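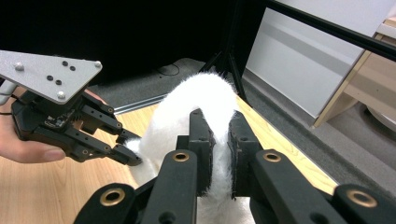
Write the rule down before anyone picks up a gripper, one reader from Chauke told us after our May piece on recording by hand, and stop changing it halfway through the job. It is a fair point, and most of the letters we had said much the same.

Hand-held grippers are a cheap way to show a robot how a task is done. They also let in a lot of bad habits. Two people given the same soft toy will grip it in different places, at different speeds, and start from different sides of the table.

Nendora now works from a one-page sheet with 9 rules on it. Fingers stay clear of the jaws. Both grippers must be in view at the start of a take. Soft items are held firmly enough not to slip, and no harder. A take with a drop in it is kept and marked as a drop -- it is not quietly deleted.

Basten goes further and stops each session after up to 300 takes. The jaw pads are then checked for wear and stray fibres, and the screws are tightened. Nesik does the same check by the clock, which its staff find easier to remember.

There is less agreement on cables. Nendora wants them taped down along their full length. Basten only asks that they stay off the tabletop, and its sheet says nothing on the floor. Our own view is that a loose cable underfoot should be dealt with before work starts, whatever the sheet says.

The Nendora sheet is due for review once 1000 takes have been logged under it.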